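工单：往返行程导入后回程丢失，住宿日期提前一天，押金显示两笔
产品：Tudunico 行程（手机端，版本 4）
分类：行程导入 / 住宿 / 费用显示
提交日期：5/23/23
优先级：普通，后调整为较高（临近出发）
状态：已解决，已关闭
涉及商家：Grerkier（长途客车），Pranura（民宿）

问题描述（提交人填写）

我们两个人周末要去 Rai，住一晚，第二天下午回来。车票是在 Grerkier 官网买的往返票，民宿订的是 Pranura，两边的确认邮件都转发到了 Tudunico 的导入邮箱。

导入以后有三个地方不对。

第一，行程里只有去程，没有回程。邮件里两段都有，座位号也都有。

第二，Pranura 的入住日期显示为出发前一天。邮件上写的入住时间是出发当天 13:00 以后，我看了好几遍，没有看错。

第三，费用页里有两笔押金，每笔 200 元。我只付过一笔。总额原本应该是 970 元，车票、房费和一笔押金都算在里面，现在比这个数多。

我已经试过的办法：退出重新登录，删掉行程再转发一次邮件，关机重启。删掉重新导入之后，回程还是没有，押金从一笔变成了两笔。也就是说第三个问题是我重新导入之后才出现的，第一次导入的时候押金是对的。

因为这个行程是和同伴共享的，对方那边看到的也是错的日期，问我是不是订错了房。希望能尽快处理。如果处理不了，请告诉我怎么手动改，我现在点住宿那一条，日期是灰的，改不了。

附：两封确认邮件的全文（已粘贴在附件栏）。

客服首次回复

您好，工单已经收到。三个问题我们分开查，先说可以马上确认的部分。

您在 Grerkier 和 Pranura 的订单本身不受 Tudunico 影响。我们只读取转发过来的邮件，在行程里生成条目，不会替您修改、取消或者重新下单。所以在我们查清楚之前，请以两家商家的确认邮件为准。车票和房间都不需要重新预订，也请不要因为行程里的日期不对去联系 Pranura 改期，那样有可能把本来正确的订单改错。

住宿条目的日期是灰色，是因为这一条由邮件导入生成，处于锁定状态。解锁的办法在下面会写，但请先不要操作。解锁以后原始的导入记录会被覆盖，我们查起来会困难一些。

麻烦补充下面几项：

手机的系统时区设置，是自动还是手动。如果是手动，选的是哪个城市。

Tudunico 里的“常用时区”设置。路径是：我的，设置，日期与时间，常用时区。

转发邮件时用的是手机自带的邮件程序，还是网页邮箱。

两封邮件是分开转发的，还是合在一起转发的。

共享行程的同伴有没有编辑权限，有没有改过任何条目。

提交人补充

手机时区是自动。

Tudunico 里的常用时区我以前没有打开过这个页面，刚才去看，显示的不是我住的地方，是去年 12 月出去玩的时候那个地方。我不记得自己设置过。

用的是手机自带的邮件程序。两封邮件第一次是分开转发的，第二次图省事，选中两封一起转发了。

同伴有编辑权限，说只加了一条备注，内容是带野餐垫和保温壶。别的没动过。

另外补充一点，去程那一条的时间是对的，发车和到达都对，只有住宿错了。如果是时区的问题，为什么车票没有错？

客服第二次回复

谢谢，信息很有用。

先回答最后一个问题。Grerkier 的邮件里，发车时间后面没有写时区，我们的导入程序遇到这种情况会按发车站所在地的当地时间处理，和您的常用时区没有关系，所以车票显示正确。Pranura 的邮件不一样，正文里写的是 13:00 以后入住，但邮件附带的日历文件里，入住日写成了一个全天事件，起点是当天零点，并且带了时区。导入程序优先读取日历文件。零点换算到您的常用时区以后，落到了前一天晚上，日期就往前退了一天。

常用时区停留在去年 12 月的地点，原因大概是那次出行时点过“跟随目的地”的提示。这个提示出现在第一次到达新时区的时候，点了确定之后，如果行程结束时没有再次确认，就不会改回来。这一点已经有别的用户反映过，我们会一并转给产品组。

请按下面的步骤操作，做完以后告诉我们结果。

处理步骤一：恢复常用时区

打开“我的”，进入“设置”，再进入“日期与时间”。

把“跟随目的地”关掉。

点“常用时区”，选择您居住的城市，保存。

退回行程首页，下拉刷新一次。

这时候住宿条目的日期不会自动改变。已经导入的条目保存的是导入时换算好的日期，修改常用时区只影响之后导入的内容。请不要因为看到日期没变就重复设置。

处理步骤二：清理重复的导入记录

打开这次去 Rai 的行程，点右上角的菜单，选择“导入记录”。

您应该能看到三条：第一次的两封邮件各一条，第二次合并转发的一条。

把三条全部选中，点“撤销导入”。请注意是“撤销导入”，不是“隐藏”。您第一次删除行程时，行程被移走了，但是导入记录还留在账户里，再次转发之后系统把新旧记录并在一起，押金因此算了两遍。

撤销之后，行程里只剩下手动添加的内容，包括同伴写的那条备注。如果备注也不见了，请停下来，先告诉我们。

处理步骤三：重新转发邮件

两封邮件分开转发。先转发 Pranura 的，等行程里出现住宿条目，再转发 Grerkier 的。

转发时不要删改正文，不要去掉附件。手机自带的邮件程序在转发时可能会询问是否包含附件，请选择包含。

每封邮件的处理时间一般不长。如果等了很久还没有出现，请检查发件地址是不是账户里登记过的地址。

提交人反馈

步骤一做完了。

步骤二，导入记录里有四条，不是三条。多出来的一条写着“Grerkier，待合并”，时间和我第一次转发的那条一样。我没有自己处理，先来问一下，这一条要不要一起撤销？

备注还在。

客服第三次回复

停下来问是对的，先不要撤销那一条。

我们在后台看了您的账户。“待合并”的那条就是您丢失的回程。Grerkier 的往返票在邮件里用的是同一个订单号，去程和回程各有一张二维码。导入程序先读到去程，建立了条目；读到回程时，发现订单号相同、车次所属线路也相同，判断可能是同一段行程的更新，于是放进了待合并，等用户确认。

正常情况下，行程页顶部会出现一条提示，问您这是更新还是新的一段。您的行程里这个提示没有出现，原因是当时住宿日期错到了出发前一天，系统把整个行程的起止日期算得不对，提示挂在了一个已经不显示的日期下面。所以第一个问题和第二个问题是连在一起的。

处理办法：

把其余三条按原计划撤销。

点开“待合并”那一条，会看到两个按钮，选择“作为新的一段”。不要选“更新现有条目”，选了以后去程会被回程覆盖。

确认之后，回程会单独出现在行程里。座位号和二维码请和邮件核对。

接下来转发 Pranura 的邮件。Grerkier 的邮件仍然需要再转发一次，用来恢复去程。再次转发时，如果顶部出现提示，回程那一段选“已存在，忽略”，去程那一段选“作为新的一段”。

提交人反馈

按顺序做完了，结果如下。

回程出来了，时间和座位号与邮件一致。

Pranura 的入住日期正确，是出发当天。退房日期也正确。

去程重新导入以后，提示确实出现了，两段都按你们说的选了。现在去程和回程都在。

押金还有问题。现在列表里只剩一笔 200 元，但是费用页最上面的总额没有变，还是按两笔算的。我下拉刷新过，总额不动。同伴的手机上看到的总额是 970 元，是对的，只有我这边不对。

还有一个小问题，不急：行程里的地图把 Pranura 标在了 Rai 的汽车站旁边，邮件里的地址不在那里，要往湖那边走。我们打算下车后走过去，所以想知道地图能不能改。

客服第四次回复

总额的问题应该出在您手机本地的缓存。列表是从服务器读取的，总额为了能在没有网络时显示，会在本机保存一份。您撤销导入的时候，可能网络有短暂中断，本机那一份没有更新。同伴的手机没有做过撤销操作，直接读到了服务器上的新数字。

清除的办法：

确认手机已经联网。

打开“我的”，进入“设置”，选择“存储与离线”。

点“重新计算费用”。这个选项只重算数字，不会删除任何条目。

如果按了没有反应，再点同一页下面的“清除离线数据”。清除之后，离线地图和已下载的车票二维码都要重新下载，出发前请务必再下载一次。

关于地图位置：Pranura 的邮件里，地址栏写的是街道名和门牌，没有写坐标。地图服务找不到这个门牌时，会退回到镇中心，也就是汽车站附近。您可以点开住宿条目，选“调整位置”，把图钉拖到正确的地方再保存。这一项不受锁定限制。如果不确定准确位置，建议向 Pranura 要一份步行路线，我们这边没有比邮件更详细的资料。

提交人反馈

“重新计算费用”按了以后，总额变成 970 元，和同伴那边一样。没有用到清除离线数据。

地图的图钉已经拖过去了。问了 Pranura，回信说从汽车站出来沿着河走，过第二座桥以后左转，看见面包店再往坡上走一点。我把这段话粘在了备注里。

二维码能不能再确认一下？重新导入以后，去程的二维码和之前看起来不太一样，我怕上车时扫不出来。

客服第五次回复

二维码的图案不同属于正常情况。Tudunico 显示的二维码是根据邮件里的票号重新绘制的，同样的内容可以画成不同的图案。您可以点二维码下面的“查看票号”，把显示的票号和 Grerkier 邮件逐位核对，一致就可以使用。

不过我们仍然建议把 Grerkier 的原始邮件或者票据文件保存在手机里。客车公司以自己发出的票为准，如果扫描设备读不出我们绘制的图案，出示原票即可。

车上的信号我们没有办法保证，请在家里联网时完成以下几项：

打开行程，点“下载离线”。

把手机调到飞行模式，打开去程和回程的二维码各看一次。

在飞行模式下打开住宿条目，确认地址和备注都能显示。

关掉飞行模式。

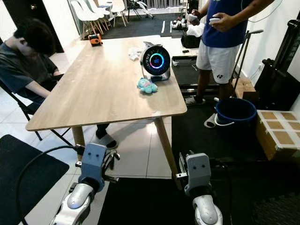

提交人确认

票号核对过了，两段都一致。飞行模式下二维码可以打开，住宿地址和那段步行路线也在。原始邮件另外存了一份。

去程的提醒原来设的是发车前一小时，重新导入以后提醒没有了，我自己又加了一次。你们可以在说明里写一下，撤销导入会把提醒也清掉。

目前没有别的问题。

客服第六次回复

提醒会随导入条目一起清除，这一点我们之前的步骤里漏写了，已经补进内部说明。回程的提醒也请检查一遍，它原来在待合并状态，没有设过提醒。

工单会先保持打开，到您回来以后再关闭。路上如果条目又发生变化，请直接在这张工单下回复，不用重新提交。

提交人追加（返程后）

回来了，说一下使用情况。

去程正常。上车时扫的是 Tudunico 里的二维码，扫得出来。

到 Rai 以后手机没有再弹“跟随目的地”，常用时区也没有变，回来以后又看了一次，还是家里的城市。

Pranura 那边入住没有问题，到得比 13:00 早一些，房间还没收拾好，先把包寄放在前台，去湖边吃了带的东西。地图上图钉的位置拖得偏了一点，在坡下面，照着步行路线走是对的。

回程客车换了上车站台，Grerkier 发了短信，Tudunico 里没有更新，还是原来的站台。我看到了短信，没有耽误。这个是不是本来就不支持？

押金已经退了，是 Pranura 直接退回卡里的。费用页里押金还显示为已支付，总额没有减。

客服第七次回复

站台变更的问题：Tudunico 目前读取的是邮件，短信里的变更不会进入行程。Grerkier 如果同时发了变更邮件，转发过来就会更新；只发短信的话，需要手动修改。行程页上现在没有说明这一点，容易让人以为站台信息是实时的，我们已作为建议提交。

押金：退款发生在您和 Pranura 之间，我们看不到。请在费用页点开押金那一行，把状态改成“已退还”。改过以后，总额会从 970 元里减去 200 元，同伴那边也会同步。如果两个人要分摊费用，请在修改之后再点“结算”。先结算再修改的话，需要撤销一次结算才会重新计算。

提交人确认

已改成“已退还”，两边总额一致，结算也做完了。可以关闭。

内部处理记录

住宿日期提前一天
原因：账户常用时区停留在上一次出行的地点；Pranura 日历附件中的入住日为带时区的全天事件，换算后落到前一天。
处理：关闭“跟随目的地”，恢复常用时区，撤销后重新导入。
后续：全天事件不应参与时区换算，已转导入组。行程结束后应再次询问是否恢复常用时区，已转产品组。

回程丢失
原因：往返票共用订单号，回程进入待合并；行程起止日期错误，导致合并提示没有显示。
处理：在导入记录中将该条设为“作为新的一段”。
后续：待合并条目应在导入记录以外的位置也有入口。同一订单号下出发地与到达地互换的，建议直接视为回程，不再询问。已转导入组。

押金重复
原因：删除行程不会撤销导入记录，再次转发后新旧记录合并。
处理：撤销全部旧记录后重新导入。
后续：删除行程时增加询问，是否同时撤销导入。待评估。

总额未更新
原因：本机缓存没有同步，判断与撤销时网络中断有关，未能重现。
处理：使用“重新计算费用”。
后续：暂不单独立项，如有同类工单再合并处理。

地图位置偏差
原因：门牌无法匹配，退回到镇中心。
处理：提交人自行调整图钉。
后续：退回到镇中心时，应在地图上标明“大致位置”。已转地图组。

提醒被清除
原因：提醒附属于导入条目，撤销时一并删除。
处理：提交人手动重新添加。
后续：撤销导入的确认窗口中增加说明文字。客服步骤模板已修改。

站台变更未更新
原因：仅有短信通知，不在导入范围内。
处理：无。
后续：在客车条目下注明站台信息来自邮件，以车站和承运方通知为准。建议已提交。

给后续处理同类工单的同事

遇到日期差一天的情况，先问常用时区，再看邮件有没有带日历附件。不要一开始就让对方解锁条目，解锁以后看不到导入时的原始值。

撤销导入之前，请对方把导入记录里的每一条念出来或者粘贴过来。这张工单的第二次回复里写了“应该能看到三条”，实际是四条，幸好提交人停下来问了。如果当时全部撤销，回程也能靠重新转发恢复，但合并提示会不会再次丢失，没有把握。

共享行程请确认另一方的显示。两边数字不同的时候，多数是其中一台手机的缓存没有更新，先用“重新计算费用”，清除离线数据放在最后，尤其是对方已经在路上的时候，不要建议清除。

关闭原因：提交人确认解决
关联工单：无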